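Last updated: February 18, 2026

To: Westerberg teleop list
From: Valter Aasen
Re: Re: suturing by hand controllers, how many demos?

Valentina Henríquez wrote:
> We're starting on running stitches at Busia and I'd love to hear
> how your group records them. Do you keep the fumbles in? And do
> you break the stitch into parts or take it in one go? Our operators
> get through 4 good ones and then their hands go to pieces.

Hi Valentina, hi all,

So glad you asked, I've been itching to write this up! We do interrupted stitches at Bonthorpe, each one tied and trimmed before the next, and we've now got 601 demonstrations on disk. The target is 1,000 by July, which felt silly when we started and doesn't any more.
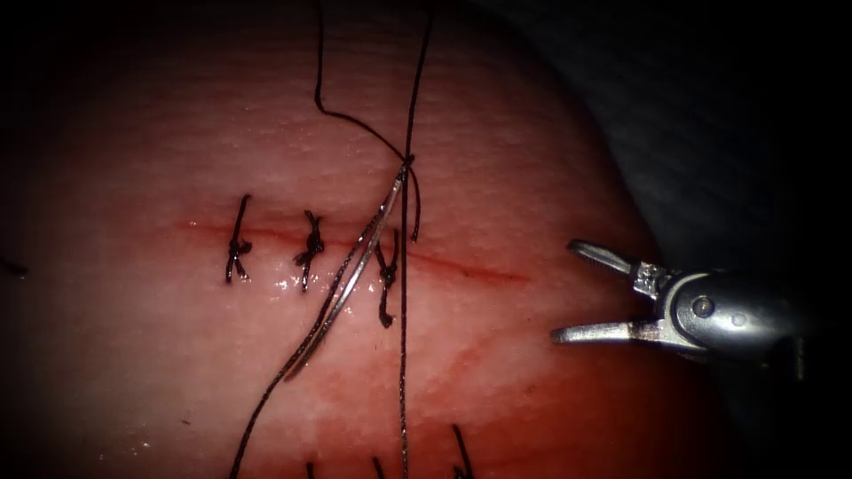 Three knots along the cut, with the needle lying across and the jaws open at the right.

On your first question -- yes, keep the fumbles, as long as the operator recovers. We threw ours away for the first few weeks and the policy we trained was lovely until the needle turned a little in the jaws, and then it had no idea what to do. Now if somebody drops the needle and picks it up again, that stays in, and we just tag it. The only ones we bin are where the thread snaps or the link to the controllers drops out.

We do split the stitch up: pick up, drive, pull through, wrap, tighten. The operator taps the left pedal at each change. It's a bit of a faff to learn (I still forget the one before the wrap) but it makes the replay so much easier to go through afterwards.

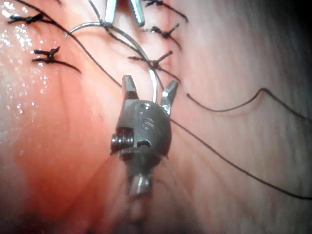 The handover is the part I'd spend your time on. You want the receiving jaws well clear of the point, and you want the operator to wait a beat before letting go with the other side. People who sew at home rush this because their fingers tell them when it's safe, and through the controllers they get nothing at all. We slowed the motion scaling right down for it and the grips got far tidier.

As for tired hands, twenty minutes on and then swap. We use Fomitz for the logging and it's happy with a change of operator mid-session, so there's no excuse for pushing on.

Happy to share the pedal script if anyone wants it -- it's short and ugly but it works.

Valter

Comments

knotty_p: Yes please to the pedal script! Does it cope with double taps?

Valter Aasen: It ignores the second one if it's quick. Sending it tonight.

Valentina Henríquez: Brilliant, thank you. We've been binning every dropped needle, so that stops today.

R. at the back bench: Do you change the scaling by hand or does the pedal do it?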